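**Clurier releases Zusis 4, a motion planner for objects that roll, tilt and swivel**

Clurier today released version 4 of Zusis, its whole-body planning software for humanoid and two-armed robots. The new version plans contact with furniture and other objects that move in more than one way at once, and it replans while the robot is holding them.

Earlier versions treated a grasped object as a rigid load with a fixed center of mass. That worked for boxes and crates. It worked poorly for office chairs, carts and anything else on casters, where a pull on one side turns the object as well as moving it.

Zusis 4 keeps a running estimate of how the object is likely to move and updates it from joint torque and head camera data. The estimate is refreshed 18 times a second on the robot's own computer, with no outside server needed. 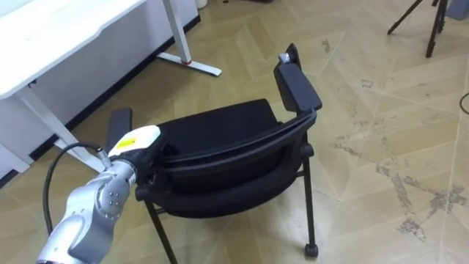
## What is new in version 4

- **Contact selection.** The planner ranks possible grasp points by how much control each one gives over the object, including points on curved or narrow edges.
- **Joint planning for arms and legs.** Foot placement and arm motion are now solved together. In version 3 they were solved one after the other.
- **Jireš perception module.** Jireš, previously sold separately, is now part of the standard install. It separates an object from the floor and walls behind it, and marks the parts it cannot see as unknown.
- **Replay tool.** Engineers can step through a recorded run and see which contact the planner chose, which it rejected, and the cost assigned to each.

## Testing

Clurier tested the release on 61 objects over about 600 runs, using the same planner settings throughout. Chairs made up the largest group. A chair's center of mass shifts a good deal once it leaves its normal upright position, and the planner has to account for that before it commits to a step. With one hand gripping the top edge of the backrest and the chair tilted toward the robot's body, the load pulls on one side only, and the other arm is left free to reach or to balance. Zusis 4 treats that free arm as part of the balance problem until a second contact is planned.

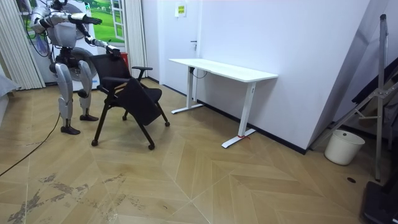 Known limits are listed in the release notes. The planner does not yet handle objects with loose parts inside, and it slows down on floors with thick carpet – users in those settings should lower the maximum walking speed.

## Availability

Zusis 4 is available now to customers with a current license. Support for the Hakik simulation package will follow in September. Existing version 3 project files open without conversion, but saved grasp lists must be rebuilt once.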